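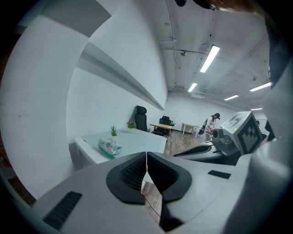
Last changed: 7 March 2019

Home | Essays | Workplace | Archive | Contact

By Kazue Hirose

Office desks should have a fixed rule for plants: two pots, and a defined place for each. I have argued this at Skosura since July and have yet to hear a good objection.

A pot takes up little area. The cost is in handling. A potted plant has to be lifted each time the surface is wiped, and it gets put back a little closer to the middle. Plastic bags are worse. A bag set down near the front edge takes up the part of the desk where forearms and paper should go.

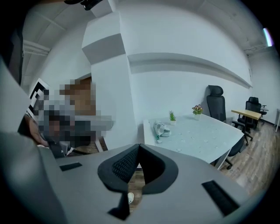
White pillar and wall ledge, office side.

Desta Derese prefers to move plants to the ledges. I disagree. A ledge that runs along a wall and wraps a pillar is hard to reach with a watering can, and spills run down the paint. Our repaint at the Prikach office cost 1025 dollars.

A tablecloth is a separate question. Cloth hides scratches and quiets small items, but it shifts under a pot and holds water. I would allow it on side tables only, with a saucer under anything that is watered. Artificial flowers need no saucer and can stand at the far corner permanently.
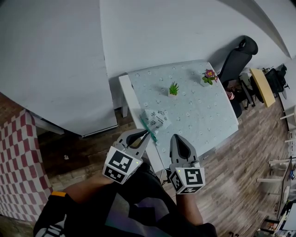 Succulent and artificial flowers on a blue cloth.

Small packets belong in a drawer. A tray 30 centimeters wide will hold them.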